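4.2 Drying time and residue in the cleaning trials

The trials were carried out in June, in three rented flats in Zúñiga. All the rooms had the same kind of short-pile carpet, which had been laid by one supplier and used daily by the tenants. Before cleaning, each carpet was vacuumed twice in crossing directions. We then applied one of two methods: hot water extraction with the Stiken detergent, or low-moisture cleaning with the Seren powder. The amount of product followed the label in every case.

Residue was measured by rinsing a small cut sample in 200 ml of distilled water and weighing the dried remainder. In total, 1,375 samples were taken, and 17 of them were excluded due to damage of the backing during cutting. We did not replace the excluded samples, as the tenants had agreed only to a fixed cutting plan.

The carpets cleaned by extraction held more moisture at the first reading, as was expected from earlier work. With the windows open, however, the difference between the two methods became small by the evening. In the flat facing north the drying was slower for both methods, and the readings near the walls stayed higher than those in the middle of the room. We think that the furniture along these walls disturbed the movement of air, but we did not test this separately.

For the powder, the residue depended strongly on the second vacuuming. When the waiting time before it was shortened to less than 60 minutes, more powder stayed at the base of the pile. This result agrees with the advice given by Zuketti to its own cleaning staff, who are told to wait for a full hour also on thin carpets. The extraction method left less residue on average, but its values were spread more widely, and a few of the highest came from corners where the nozzle could not be held flat.

Figure 4

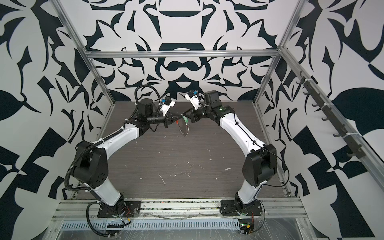

These corner values were kept in the analysis, as a household carpet has corners too and they are cleaned with the same tools.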